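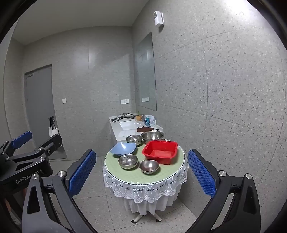
Textile Care Workshop, Notebook 9: Lace and Trim, August

Purpose of this entry

To record the washing trials carried out on cotton and blended lace edgings received from the Drestthorpe store, and to set the method for the remaining pieces. Colleagues continuing the work should read the notes on starch before proceeding.

Material

The Drestthorpe delivery consists of 128 edgings, mostly taken from table linen. Labels are missing from the older pieces. Scalloped borders are to be kept apart from straight ones, as they need pinning at every point and take up most of the board.

A round cloth with a lace rim should be measured across the top and again along the drop. The Kekgate list gives only one figure for each cloth, and it is not clear which was meant. Both are to be entered from now on.

Washing

Morning session. Pieces were soaked flat in cool water with the Pimilska soap, with one change of water at noon. No rubbing. Yellowing along the fold lines faded on the cotton but remained on the blended pieces. A second soak made little difference and will not be repeated.

Dark braid was tested separately with a damp white cloth before washing. Two samples released color. These were set aside and marked in the register. Any cloth with a dark trim sewn to a light ground is to be tested in the same way at three points, including one at the seam.

Starch

The Karppinen recipe was followed as written and gave a finish that was too stiff for fine netting. The edge cracked slightly when folded. At half strength the result was acceptable, and the scallops held their shape after pinning. Half strength is adopted for all netting. Full strength may still be used on heavy crochet.

Drying and pressing

Pinned pieces were left until 4 p.m. and were still damp at the center. They should stay on the board overnight. Press from the back only, over a folded towel, with a low iron.

Outstanding

Replace the rusted pins in the second tray.
Ask Kekgate which measurement was used in the list.
Repeat the braid test on the two marked samples with cold water.
Order more blotting paper, 190 sheets, same weight as before.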